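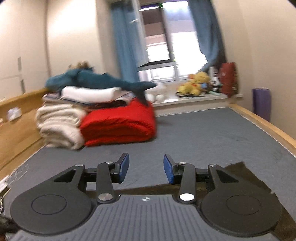

Resetting a bed that doubles as storage

Time: 10 minutes for the surface, longer if the sheet is being changed.

A bed pushed up to a window collects things. Blankets stay on it during the day, soft toys migrate between the pillow end and the sill, and small items end up along the rail. The procedure below returns the bed to a usable state without moving the frame.

1. Clear the sheet

Remove loose items first, including anything crumpled near the rail or lying toward the sides. Sort into trash, laundry and keep. Do not put the keep items on the blanket pile.

Check the gap between mattress and frame by hand. Socks and tissues collect there.

2. Build the stack

Order by bulk and stiffness:

Comforter and heavy blankets at the bottom, folded in thirds, then in half.
Lighter cloths and covers next.
Towels last, folded to the width of the stack or less.

If the comforter and a thick blanket together make the stack unstable, set them side by side and lay the thin pieces on top. A red comforter next to a cream blanket works this way. Keep the folded edges facing the room – they are easier to grip when the stack is lifted off at night.

3. Place the soft toys

Long toys, such as a shark, lie across the top of the pile. Smaller ones can sit on the windowsill, provided they do not obstruct the pane. With a window that opens inward, swing it through its full travel before deciding where they go.

4. Set the curtains

Draw both curtains clear of the sill. Gather the fabric at the side and check that it is not trapped behind the bedding.

5. Tension the sheet

Fitted sheets loosen at the corners. Lift each corner of the mattress, pull the elastic 7 cm or more underneath, and release. Work diagonally. If the sheet has piping, use it as a guide: it should run parallel to the mattress edge. Faint creases can be left. For deeper ones, mist lightly with water and smooth by hand toward the nearest edge.

6. Corners and walls

Bags go on the floor or in a corner, with handles up. A yoga mat should be rolled tightly and stood against the wall.

Repeat steps 1 and 5 daily. Wash towels and thin cloths from the stack weekly, and air the comforter in August or whenever the weather is dry.

Diệp Lã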